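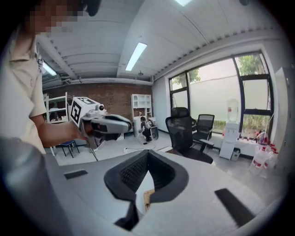
May
By Brenda Blackburn
2 min read

Put the ceiling back. That's my whole position and I'll try to get it down before my four o'clock.

I have worked under exposed ceilings for most of my adult life. Beams, corrugated panels, long tube lights running off at an angle to everything else. Somebody paints the lot white and the listing says "airy." Fine. It is airy. It's also loud, and cold at the ankles in the morning, and by mid afternoon I have a headache that sits right over my left eye.

Our room at Wiketov is 1168 square feet. Long, more or less. Office at one end, benches at the other, and no real line between the two except where people stopped dragging chairs. I like the room. I want to say that first because Colin Gosling read a draft of this and thought I was asking to move. I'm not asking to move. I like a place where you can stand up at a bench to do a thing with your hands and then sit down and write about it, all in the same ten steps. More offices should be like that. Standing work and sitting work under one roof, good.

But the roof.

Sound goes up, hits the panels, comes back. A drawer closing at the far end is a drawer closing next to me. Obsa Tsegaye takes phone calls in a perfectly normal voice and I could tell you his dentist's name. He knows. He goes out to the stairs now, in a coat, which seems a poor return on all that airiness.

Then the lights. Fluorescent fixtures, and I know everybody complains about fluorescents, it's like complaining about airline food. My complaint is narrower. It's where they are. In a dropped ceiling somebody at least drew a grid and put lights in it over the places people would be. With the ceiling open they get hung off whatever beam was handy, and then the desks move and the lights don't. So you get one person lit like a surgery and the next one squinting at a screw. Stand at a bench, lean in over what you're doing, and your own head is in the way. Your own head! Every time.

We got a lamp. One clamp lamp, from Gumance, $170, which I thought was robbery until I used it for a week. It's the best thing in the room. People wander over and find reasons to work near it. Nipon Wongsuwan does his fiddly stuff there after lunch and pretends he just likes the bench. Buy 2 lamps before you buy one more thing for the ceiling, if anyone is asking me, and on Tuesday someone finally did ask me, so that's partly why this is getting written.

The argument on the other side, and I'll be fair to it. Neville Sedgwick makes it best. He spent years at Plurnent under the old speckled tiles, eight feet up, brown rings on half of them, and he says it felt like working in a shoebox. Height makes people think bigger, he says. There's supposed to be research. I haven't read it and niether has he. But I'll give him the shoebox. I remember those tiles. When one sagged you just moved your mug.

What I'd say back is that nobody has to choose between the shoebox and the barn. Hang some felt panels between the beams, you keep the height and lose the clatter. Leave the beams showing, they're handsome enough. Put the lights over the people. Let people shift them when the benches shift, with a hook, a chain, whatever, it dosen't need to be clever.

It costs money, yes. So did taking the ceiling out. That part never comes up when a landlord shows you around. Someone paid a crew to strip out the quiet, and then put the rent up for it.

Anyway. Landlord is walking through next week and I've got felt samples on my desk, three grays and a green. Obsa wants the green. I'm leaning gray, the middle one.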